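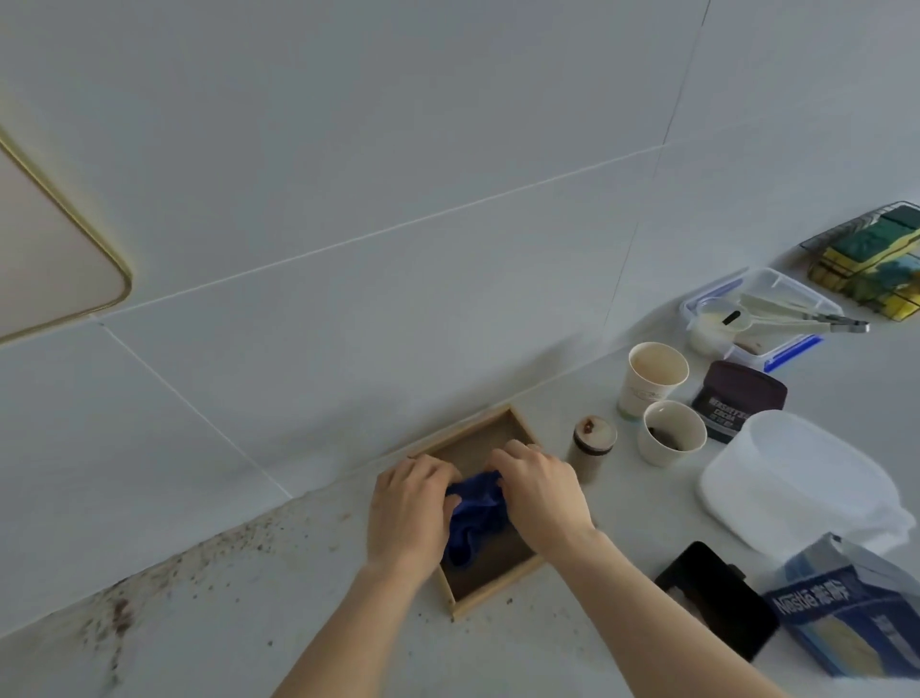 Fig. 3. Wiping the inside of the tray with a cloth.

3. Cleaning the counter tray

The Illden tray is sold as "easy care." Take that with some salt. Bare wood holds on to cocoa powder, and the corners are worse than the leaflet lets on.

1. Take everything out of the tray. Move cups with anything left in them to the sink first.

2. Tip the tray over the trash and tap the bottom twice. Skip the stiff brush that comes in the Wanditz kit. It scratches the floor of the tray, whatever the box promises.

3. Set the tray flat on the counter. Bunch up a cloth, damp but well wrung, and press it down inside. Keep one hand on each side of the cloth so the tray doesn't slide.

4. Work along the grain, then push a fold of the cloth into each corner. Rinse the cloth and repeat until it comes away clean.

5. Wipe the counter last. Brown specks like to collect along the seam by the tiles, and crumbs end up in front of the tray.

6. Stand the tray on its edge for 15 minutes before putting anything back.

CAUTION: Do not soak the tray or put it in the dishwasher. The Esberg version is labeled "water safe," but we would not leave that one in the sink either.

Note: Sprays that claim to lift cocoa and coffee stains in one pass are mostly a way to sell you a second bottle. A drop of dish soap on the cloth did as well in our kitchen. Old rings may stay put no matter what you use.

Note: Ulloa suggests oiling the wood every 2 weeks. Twice a year seems plenty, and too much oil leaves a sticky floor that catches more powder. If you do oil it, wipe off the extra and let it dry overnight.

For jar lids and canisters, see section 4.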